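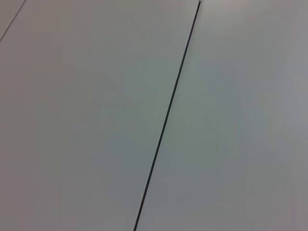
How a zip fastener holds together

By Seema Rajput
Checked by Aarti Mishra

A zip joins two edges of cloth without any stitching between them. It can be opened and closed many times, and it needs no glue, magnets or heat. The parts are small, so this page takes them one at a time.

The parts

The long strips of cloth on each side are called tapes. The tapes are sewn to the jacket, bag or tent. Along the inside edge of each tape is a row of teeth. The teeth may be metal or plastic.

The part that moves up and down is the slider. The piece you hold is the pull tab. Small blocks at the top of the zip, called top stops, keep the slider from coming off the end.

At the bottom of a jacket zip there are three more parts. The pin is a stiff rod on one side. The box is a small socket on the other side. The retaining pin is fixed inside the box. A pencil case does not need these parts. It has a single bottom stop, which holds the two sides together for good.

What a tooth looks like

Each metal tooth has a bump on one face and a hollow on the other. The bump on one tooth fits into the hollow of the tooth across from it. The two rows are set half a step apart, so every tooth has a gap to go into.

Once the teeth are together, pulling sideways will not separate them. To come apart, a tooth has to tilt. Its neighbours are in the way, and there is no room to tilt.

What the slider does

Look at a slider from the front and you will find a shape like the letter Y. There are two channels at the top and one at the bottom. Between the two top channels is a wedge called the diamond.

When the slider moves up, the teeth enter by the two top channels. The channels bend each tape a little, and the teeth spread like the pages of a bent book. That gives each tooth room to tilt into its gap. The teeth leave by the bottom channel, locked.

When the slider moves down, the locked teeth meet the diamond. The diamond pushes between the rows and separates them.

Coil zips

Many zips on school bags have no separate teeth. They have two long plastic coils, shaped like springs. The loops of one coil hook between the loops of the other. Coil zips bend easily around corners.

Counting teeth

The Mathur jacket zip has 182 teeth on each side. The Illon coil zip, made for tents, has 200 loops on each side. The number depends on the length of the zip and the size of each tooth.

The numeral 5 on the back of a slider is a size. On many zips it means the closed teeth are close to 5 millimetres wide. A larger number means wider teeth.

When a zip sticks

Stop pulling. Look for cloth caught in the slider. Move the slider back the way it came and ease the cloth out sideways. If there is no cloth, rub a grey lead pencil along metal teeth. The graphite lets the slider move more freely.

Words to know

Tape: the cloth strip that holds the teeth.
Diamond: the wedge inside the slider.
Coil: a spring-shaped row of plastic loops.
Pull tab: the part you hold.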